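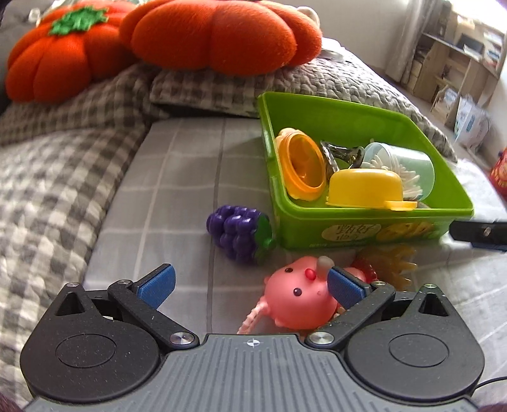
Pink rubber toy and the spiky one, on the bedding

Rubber toys gone sticky after summer in a closed box, can they be saved?

Asked in Household & Cleaning, August
392 views, 2 answers

I have a bin of soft rubber toys, the stretchy kind with faces and fringes. They sat in a lidded plastic bin in the upstairs closet since spring. When I opened it some of them had a tacky film and were picking up lint from everything. The two in the photo are the ones my daughter wants back most. The pink one has a beaded strand and I don't want to pull on it too hard.

I tried wiping one of the others with a wet paper towel and it left bits of paper all over. Is the film something that washes off or is the rubber breaking down? Also, do they need to be stored some other way? We live in Droltumstead and the closet gets hot in the afternoon.

Saeed Akbari

Answer 1 (marked as accepted)

Try washing first. Use a bowl of lukewarm water with a squirt of plain dish soap, no lotion or moisturizer in it. Rub with your fingers, not with paper or a cloth. Get in between the fringes and along the beads. Rinse until the water stops feeling slick, then leave them on a plate to air dry.

When they are dry, put a spoonful of cornstarch in a bag, drop the toy in, shake it, and tap off the extra. That takes care of surface tackiness in most cases. You will have to repeat it every so often.

If a toy is still sticky the day after washing, the material itself is probably breaking down. Oil is leaving the rubber and soap won't put it back. Throw those out, especially if you see small cracks or color coming off on your hands. Don't use rubbing alcohol on painted eyes or noses. I took the face off one that way.

For storage, keep different toys from touching. Some soft plastics react with each other and with the bin. I wrap mine in baking parchment and keep them in a cardboard shoebox on a low shelf. My attic got up to 96 one summer and everything in there melted into one lump, including a set of fishing lures.

Answer 2

cornstarch works. baby powder too but it smells. or just buy new ones they cost 2 dollars

Comment from Saeed Akbari: Washed them all last night with dish soap and did the cornstarch. Most feel fine now. One green one is still tacky so it went in the trash. Moving the rest to a shoebox.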